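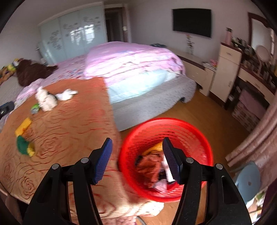
Geltmont hand-held gripper, two-finger version, with the Funuven recording app
Reviewed by Radosław Bielecka, November 23, 2022

The pitch for this thing is that you don't need a robot to teach a robot. You hold a gripper in your fist, squeeze the handle, tidy your own bedroom, and the camera on top records the lot. Do that often enough in enough homes and a learning system is supposed to pick up the knack. I've heard versions of this for years, so I bought one with my own money (900 euros, before shipping) and spent most of October picking up washing with it.

I'll start with what I liked, as it's the shorter part.

The fingers are good. They are black linkages on silver pivot pins with ribbed blue pads at the ends, and they close parallel. I expected slop in the pins after a week or two and there isn't any I can feel. The ribbing holds on to cloth far better than the smooth pads on the Plalletti, which I used for a job last year and which dropped anything thinner than a towel. A T-shirt lying flat on a blanket comes up first go if you pinch a fold. Soft toys are easy, perhaps too easy. You can grab a plush dog anywhere and it will come up, so I'm not sure what a model learns from watching me do it fifty times.

The view is wide, and I have mixed feelings about that. Point the gripper at a laundry basket on the floor and you also get the bed, the wardrobe, the telly and everything on top of the dressing table. For training, the manual says, this is a benefit: the system sees the room and works out where it is. Fine. It also means that every episode is a tour of somebody's house. My own bedroom I can decide about. If you plan to send these out to paid collectors, you will want a proper consent form and someone whose job is to look at the footage before it goes anywhere. The app has a face blur and nothing else. It won't touch family photos, post or medicine bottles.

Glossy surfaces were a nuisance too. With daylight coming in and shiny wardrobe doors opposite, the tracking drifted whenever I swung the gripper that way. The app flags drift after you have finished, with a small amber triangle you can easily miss. I'd much prefer a beep while I'm still standing there.

Now the numbers. I recorded 200 episodes of one task: take an item off the bed, put it in the basket, come back to the start. Funuven's checker threw out 56. A few of those were my fault, mostly starting before the gripper was calibrated. The rest were rejected for "pose uncertainty", with no further word on what I should do differently. I asked. The reply, four days later, told me to move more slowly and keep "distinctive features" in view. A bed covered in patterned blankets and toys has plenty of distinctive features, so I took that as a shrug.

Moving slowly has its own cost, and the sales page is quiet about it. If I pick up a sock at the speed the tracker prefers, I'm no longer showing how a person picks up a sock. I'm showing how a person humours a tracker. The trained policy will copy that, pauses and all.

Weight: 700 grams with the battery in. That sounds like nothing. Hold it out over a bed for an hour and see what your wrist thinks. I swapped hands at half past, and then found the left-handed episodes landed in the same folder with no label, so I had to sort them by eye. There's a notes field in the app — one per session, not one per episode.

Did the data work? I can only give you a partial answer. I passed the good episodes to the people at Rutkowska, who have an arm with matching fingers and let me have a slot on it. Items lying in the open went into the basket more often than I'd have bet. Cloth on cloth was poor. The arm kept taking hold of the blanket along with the shirt and trying to put both away. Moving the basket from beside the bed to the foot of it was enough to upset the policy completely, and that's down to me, as I had left the basket in one place for nearly all my recordings. Vary your layout from the first day. The manual gives this half a sentence on page 31, after the section on carrying straps.

Small complaints: the charging port is under the handle, so you can't stand it up while it charges. The strap chafes. The trigger spring is stiff when new and eases off. Spare pads are sold only in sets of four, for a tool that takes two. File names are timestamps in a time zone I have never lived in.

Who is it for? If you already have the arm, the matching fingers and a person who can train models, it's a decent way to get examples from real rooms, and cheaper than teleoperating. If you have none of those, you'll end up with a hard drive full of video of your own bedding. The claim on the box that "anyone can teach" is true in the sense that anyone can squeeze a trigger.

Hardware four out of five, app two out of five. I'm keeping mine for now, mainly for the fingers, and I'll look again when the per-episode labels arrive. They were promised for the last update as well.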